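Notes on the Close of the Lilmont Netball Season

The Lilmont regional netball competition finished in March, and I have been asked by several readers to set down my views on the final and on the season that preceded it. I attended most home fixtures at the Grandetti Centre and kept my own score sheets throughout.

Skusen entered the final as favourites. They had scored 869 goals across the season, the highest total in the competition, and their defence had settled well after a poor opening month. Lagman, by contrast, had qualified in fourth place and had lost to Skusen on both previous occasions.
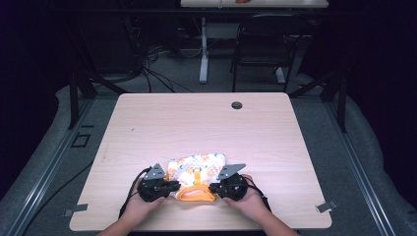
Jocelyn Soriano

The first quarter was even. Lagman elected to play a zone through the centre third, which slowed the Skusen attack and forced a number of long passes into the circle. Two of these were intercepted. Skusen responded by moving their wing attack to centre, a change that had been used only once before, and the side led by a single goal at the first break.

It is my view that the match was decided in the second quarter. Lagman's goal keeper received a caution for persistent contact and was required to stand off her opponent for several minutes. Skusen took full advantage, and their shooter did not miss before half-time. The margin at that point was nine goals, and although Lagman reduced it to four late in the third quarter, they did not draw level again.

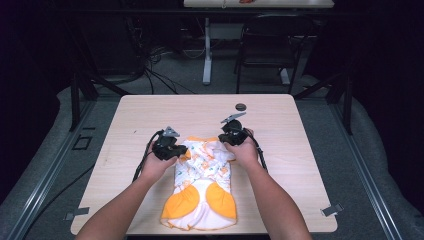
The umpiring has been the subject of some comment. I thought the caution was correct. I was less persuaded by the held ball decisions in the final quarter, where the three-second count seemed to be applied more strictly at one end of the court than at the other. The coaches of both sides declined to raise the matter afterwards, and I consider that to their credit.

Attendance was 300, which filled the lower seating and left a number of people standing near the canteen. The association may wish to open the upper level next year. Parking was again inadequate, with 70 spaces shared between the netball and the swimming centre next door.

Registrations for the winter competition are now open, and 28 teams have been accepted to date. The draw will be displayed in the foyer of the centre once the grading matches have been played. Lagman have confirmed that they will enter a second side in the lower division, coached by two of their senior players, and training for that side will begin at 6 pm on the outdoor courts.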